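Chapter 6

Planning a Purchase: From Requirement to Order

After working through this chapter you should be able to:
write a short requirement for a picking cell
separate the price of a robot arm from the cost of using it
draw up a first-year budget with a running-cost line
compare two quotations that cover different things

6.1 Start with the items

Most equipment plans that go wrong do so before any supplier has been contacted. The buyer has a robot in mind and works backwards to a job for it. In this chapter we work in the other direction. We begin with what has to be picked up, then ask what will hold it, what will move it, and what has to be bought to keep the work going.

Our running case is Plimora, a small firm that sorts returned household goods and toys. Its operations manager, Jeanie Matheson, was asked in June to plan one picking cell and to bring a figure to the next budget meeting. She spent the first Tuesday at the sorting bench with a notebook, writing down the shapes that came through. Hard flat pieces, thin frames, cups and rings all appeared in the same hour, and no single grip suited every one of them.

A trial bin should be just as mixed. Sunglasses, a translucent green cup, a ring-shaped baby rattle and a long orange plastic piece with holes in it each ask something different of a gripper. Notice too how much besides the arm has to be fixed, routed or held in place, from the clamp on the corner of the bin to the cables and hose.
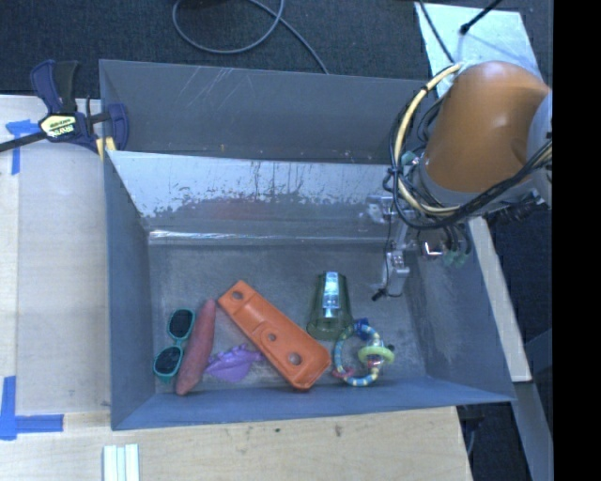

6.2 What the price leaves out

The price on the first page of a quotation is usually for the arm and its controller. Matheson received two quotations. Gronden offered an arm, a gripper and one day of training. Prirano offered the arm alone at a lower price, with the gripper, cabling and mounting listed as options. Set side by side without correction, the second looked cheaper by 1525 pounds. Once the options were added, the gap closed to 110 pounds.

Small items deserve their own line. Bins, clamps, brackets, spare gripper fingers and replacement cables came to 1047 pounds in the Plimora plan, and the first draft had allowed nothing for them.

6.3 Running costs

Mwanahawa Lyimo, who kept the accounts, asked for a separate line for the first year of use. It covered servicing, wearing parts and staff hours spent on setting up. The service contract, from a local firm called Vukadinović, was 810 pounds a year. Staff hours were harder to fix, so Lyimo entered a low and a high figure and carried both through to the total.

Key terms

Capital cost: money spent once, to buy and install equipment.
Running cost: money spent regularly to keep equipment in use.
Option: an item a supplier prices separately from the main offer.

In section 6.4 we set out the full Plimora budget and show how it changed between the first draft and the signed order.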